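Home | Vacancies | Results | Admit Cards | FAQ | Contact

We use cookies to remember your settings. Accept | Manage

Graltthorpe Water Laboratory – Technical Posts: Applicant FAQ
Updated 03/07/2022

Which posts does this FAQ cover?
Laboratory Assistant, Field Sampler and Instrument Technician, all at the Graltthorpe site. Clerical posts are filled under a separate notice and use a different form.

How many vacancies are there?
There are 16 across the three posts. The split by post is in Table 2 of the notice and may change before the final list is issued.

What is the minimum qualification?
Laboratory Assistant: a bachelor's degree with chemistry or biology as a main subject. Field Sampler: a high school diploma and a valid driver's license. Instrument Technician: a two-year technical diploma in electronics, instrumentation or a related trade.

I am in my final semester. Can I apply?
Yes, if your final grades will be out before the document check. A provisional certificate is accepted at that stage. A letter from a teacher is not.

How do I apply?
Create an account on the Trelleck portal, fill in Form 626 and upload your documents as PDF files. Paper forms are returned unread. You can edit the form until you press Submit; after that, only the phone number and mailing address can be changed.

What is the application fee?
The fee is 555 for each post, paid online. Applicants for two posts pay twice. The fee is not refunded if you are found ineligible or do not attend the test.

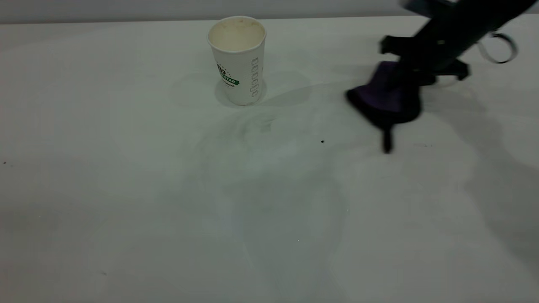
My payment went through but the portal shows "Pending". What should I do?
Wait one full working day before paying again. If the status has not changed, send the transaction number to the help desk using the portal message form. Duplicate payments are returned to the same card or account.

What does the selection process consist of?
A written test, then a skill test for those who pass. The written test has 60 questions, each worth one mark, with no deduction for wrong answers. The skill test is pass or fail – its score is not added to the total.

Where is the written test held?
At the Villa and Prondov centers. You state a preference on the form, but the center printed on your admit card is final.

Is there an age limit?
Applicants must be at least 18 on the closing date. There is no upper limit for these posts.

Can I use a calculator?
A basic calculator is provided on screen. Personal calculators, phones and smart watches must be left at the bag counter.

I applied in the May round. Do I need to apply again?
Yes. Earlier applications are not carried forward. Your portal account stays valid, so the same login can be used.

Who handles questions about eligibility?
Thảo Văn, Recruitment Section. Write through the portal and include your application number in the subject line.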